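Workshop notebook – March – produce bagging, second round

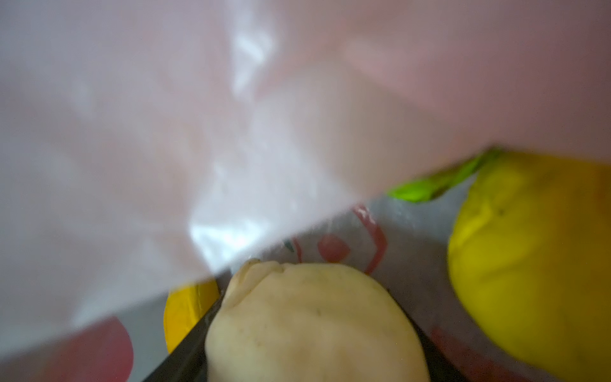

Back on the thin film bags this week, and I have opinions. The plan for the morning was to get the mixed grocery load sorted out so Mehwish and I could stop arguing about it and start writing the packing card for the Candberg people. They want one card that a new hire can read in a minute, and at the moment we have four pages of notes and a lot of crossed-out arrows. The big nuisance is still the film itself. It has that pale pinkish tint and you can see the produce through it, which the shop likes, but it crumples the second you touch it and then it throws bright glare off every crease, so you end up peering at a shiny streak when what you want to know is whether the lemon is sitting on top of something soft. Yellow is easy to find under it, I'll give it that. Potatoes are the ones that go missing, pale skin under pale plastic, and I'd like the card to say "lift the film and look" in big letters.

Order of packing, as it stands after this morning:

Potatoes first, always. They don't mind weight and they don't roll much once they're settled.
Citrus next, tucked in beside the potatoes and not stacked on them.
Anything with thin skin after that.
Leafy stuff last, on top, and leave the film slack over it. No knots!

Arsalan wants citrus first because he says lemons fill the corners better. I tried it his way for six bags and I can see what he means about the corners, but the potatoes then land on the lemons with a thump and I don't love it. He says lemons can take it. I say the people paying for the lemons might feel differently. We've agreed to leave it until Agathe is back from Stestiner, she packed market orders for years and will probably tell us we're both doing it wrong.

Bags from the Hoàng roll: tore one at the side seam while shaking it open, entirely my fault, I had my thumbnail through it before I noticed. The others were fine. The trick (thank you Sadia) is to rub the mouth of the bag between two flat fingers and let the air in before you pull. I had been pinching and yanking like I was opening a packet of chips. Her way is slower for the first few and then you get the rhythm and it's quicker, and my hands were less annoyed by lunch.

Bags from the Narby roll: thicker, quieter, stand up better when they're half full. They also cost more and Khalil has already made the face about it. I'd still use them for anything over 7 pounds. With the light ones I was putting a hand under the bottom every single time I lifted, without thinking about it, and that tells me plenty about how much I trust them.

A word about the potatoes. We got the small smooth ones this time, cream colored, hardly a mark on them apart from the odd speck, and they are lovely to handle compared with the dusty batch from before. That batch left grit in everything. I was still finding it in the bottom drawer yesterday, and in my sleeve, and somehow in the tape dispenser. But smooth ones slide. If you tip them in from any height they shoot straight across to the far side and the whole bag leans. Lower them in by hand, two at a time, and nudge them toward the middle. I know that sounds fussy. Try it the other way and see how you like chasing a potato under the radiator.

Check for the puckered ones as you go. A little fold or wrinkle in the skin is fine, that's how they grow. Soft under the thumb is a different matter and those go in the soup crate. Mehwish is taking the soup crate home this time, Khalil had it last time, and I am keeping track.

Timing, for what it's worth: I did 11 bags before the coffee break and I wasn't rushing. It would have been more, but I stopped twice to re-do the slack at the top. The film wants to fold down over the fruit and stay there, and then when you reach in for the next item you're scooping up plastic along with it. Folding the mouth outward into a cuff helps, the way you would with a trash bag. It eats a bit of height, so it won't work on the small size. For the small size I've got nothing clever yet. Suggestions on the whiteboard please – and please write your name by them, I spent ages trying to work out who had put "more tension???" and what they meant by it.

Things I want on the bench before the next session:

the wide tape, the narrow one is useless on this film
a second pair of scissors (the blue ones have walked off again)
something heavier than a clipboard to hold the roll still
the kitchen scale, with batteries in it this time

Sadia asked whether we should try paper bags alongside, just to have the comparison. I'm all for it. I like paper, it holds its shape and you can write on it, though you lose the see-through part and the shop was very keen on that. I'll ask Khalil if there are any left in the back closet from the fall order. If there aren't, I'll pick up a few on the way in.

Left the lemons in the cool room on the middle shelf. Please don't put them in anyone's tea, we need them again after lunch tomorrow.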